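**Wood floors in winter: the humidity question again**

February 14, 2023

Every winter the Storska office gets the same calls. The heat has been on for a couple of months, the air inside is dry, and narrow gaps have opened up between the floorboards. People want to know if the floor is failing. In most cases it is doing what wood does. Boards give up moisture, they shrink a little across the width, and the gaps show. By August they have usually closed again.

We looked back through our service log for the Rornik and Erkance buildings. There were 1,422 entries in all, and 56 of them were about gaps. Of those, 2 led to a repair. 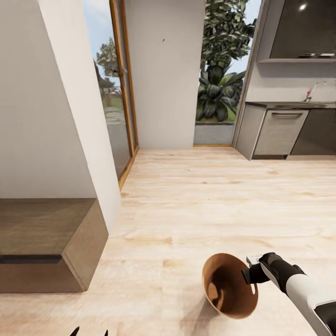

The repairs both came down to water. One was a slow leak under a sink, and the other was a garden door that had let rain in at the sill for a long time. Water damage looks different from winter gaps. The board edges rise, or the middle does, and the change stays put when the seasons turn. If you see that, call us and don't wait for spring.

For ordinary gaps, leave them alone. Filler pushed into a winter gap gets squeezed when the boards swell, and it either crumbles or comes up as a ridge you can feel with a sock on. We have scraped out plenty of it.

A cheap humidity gauge is worth having. Put it at sitting height, away from radiators and outside doors, and give it a day before you trust it. Write the reading down once a week. If you run a humidifier, keep it off the floor -- a stool will do -- and wipe up under it.

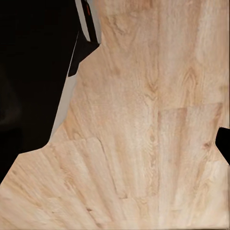

*Pale wood-grain flooring, seen close up.*

Cleaning is the other thing we get asked about. Vacuum with the brush head or use a soft broom. Mop with a cloth that has been wrung out hard. Steam mops are a bad idea on wood, whatever the box says. Rugs with rubber backing can mark some finishes, so lift yours now and then and check.

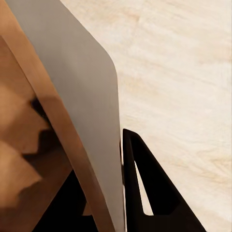
Mathias Riedl wrote in to say that he turned his heat down two degrees at night and the gaps in his hallway were smaller within the month. He also gave up on the filler he bought last year, and he would like the rest of us to save our money.

We would add that big swings are harder on a floor than a steady cool room. Small changes to the thermostat are fine. Shutting the heat off for a week away is not.
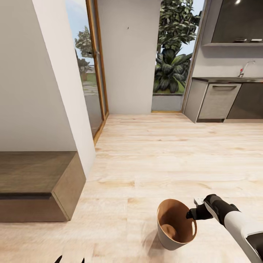

**Should I have the floor refinished while the gaps are open?**

Wait until late spring. Finish put down over open gaps can run into them and glue boards together, and then they pull apart in the wrong places the next winter.

The gauge we use is on the shelf at Kristiansen, next to the furnace filters. Please have your weekly readings handy when you call.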